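Bamine quest notes, data card

A table of 289 quests from the online role-playing game Bamine, one row per quest, with giver, zone, reward and what the giver claims will happen. The last column is seldom accurate.

Version of Thu 11 June. Next one in July, servers willing.

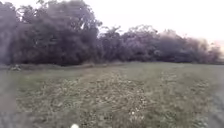 Does it cover the Plondeck expansion?
Only the first 17 quests, up to the point where Captain Shevchuk loses his boat again.

Fields
quest_id, giver, zone, min_level, reward, promise

Levels stop at 20. Rewards are in copper, and the largest is 2000, for delivering a letter next door.

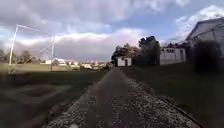
Gravel path beside the grass.

Known problems
Shevchuk has three ids, one for each time the writers forgot he was dead. We kept them all – merging them broke the ferry chain.
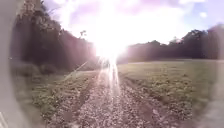

Leonie Waaka writes that the ferry chain was broken well before the merge, and that she has the bug reports to prove it.

Loading
Any spreadsheet will open the file. The Motiron script in tools sorts it by zone, slowly. 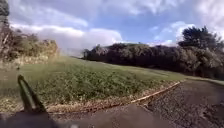 Brisa Manríquez asks for the goat quest to be listed under escorts, as the goat does walk. Moved in this version.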